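A customs union on my doorstep

27th January

I have been waiting for this one! The river towns have finally signed their trade pact, and if you have ever tried to get a box of anything from Barnthorpe over to Fallutbridge you will know why I stayed up reading all 60 pages of it.

The headline is that the old crossing duty goes away for small sellers. Until now you paid 15 percent on anything worth more than 330 crowns, plus a stamp fee, plus the better part of a morning in the line at Koivisto. From May that's gone for goods made inside the three towns. Gone! My cousin knits and I make soap, and between us we have probably filled in more pink forms than any two people should.

What I like best is the part on page nine about shared standards. A label approved in one town counts in the other two, so no more printing the same list of ingredients three different ways (I still have a drawer full of the old ones, if anybody wants scrap paper).

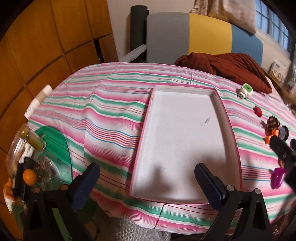 Pink-rimmed tray on the striped tablecloth.

Now, the open questions. Goods with parts from outside still need an origin certificate, and the rules on what counts as "made here" run long. I read them twice and I think soap with imported oil is fine, but don't quote me. The Teduvel market people want the limit for street stalls raised too, and I hope they get it, because those stalls are where most of us start out.

The pact covers 3452 registered traders, which is way more than I would have guessed for towns our size. I can't wait to see who turns up at the spring market. I'm hoping for the smoked cheese from across the river, and I'll be bringing lavender, oatmeal and the new lemon bars. If you've read the origin rules and understood them better than I did, please leave a comment!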